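旧車部品コーナー便り 9月号
キャブレター再生サービス、受付方法が変わります 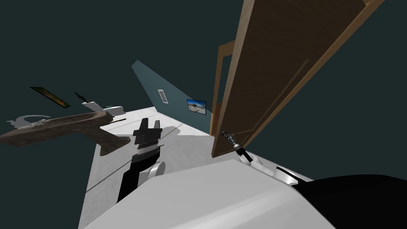 開いた木製ドアと青みがかった壁(CG)

キャブレターの再生サービスについて、9月の受付分から手順を変更します。これまでは電話で車種を伺い、先に現物を送っていただいていましたが、今後は申込書の到着後に当店から受付番号をお知らせします。番号が届くまで発送はお待ちください。番号のない荷物は仕分けに時間がかかり、順番が後ろになることがあります。

対象は、ダウンドラフト型の2バレルと4バレルです。サイドドラフト型は今のところ受け付けていません。燃料は必ず抜き、ガスケットの破片やリンケージの小部品は袋にまとめて同梱してください。欠品があっても作業はできますが、部品代が別にかかります。チョークのバネは社外品との互換が悪いものが多いので、曲がっていても捨てないでください。

作業はこれまでどおりMurray Ouelletが担当します。分解洗浄、スロットルシャフトの摩耗点検、ジェット類の確認、フロート高さの調整までが基本料金に含まれます。シャフトのブッシュ打ち替えは追加作業です。見積もりをお送りし、返事をいただいてから始めます。お預かり期間は受付番号の発行から30日が目安です。

Trinach製インテークマニホールドの在庫も更新しました。品番219は再入荷、品番921は生産終了のため、棚にある分で販売を終えます。219を4バレル用のベースと組み合わせる場合はスペーサーが必要です。Nudleyの薄型スペーサーが合いますが、ボンネットとの隙間は車によって違います。エアクリーナーを載せた状態で測ってからご注文ください。

燃料ホースはJestachの取り扱いをやめ、Yurchenkoに切り替えました。内径は同じですが外径がわずかに太く、以前のクランプでは締まりきらないことがあります。ホースだけを交換される方は、注文時にクランプの要不要をお書き添えください。

ガスケットの品目は1040を超えました。紙のカタログには載せきれていないため、見当たらないものは車種、年式、エンジン型式を添えてお問い合わせください。電話の受付は午後5時までです。申込書は次回の注文品に同封します。お急ぎの方にはファクスでもお送りします。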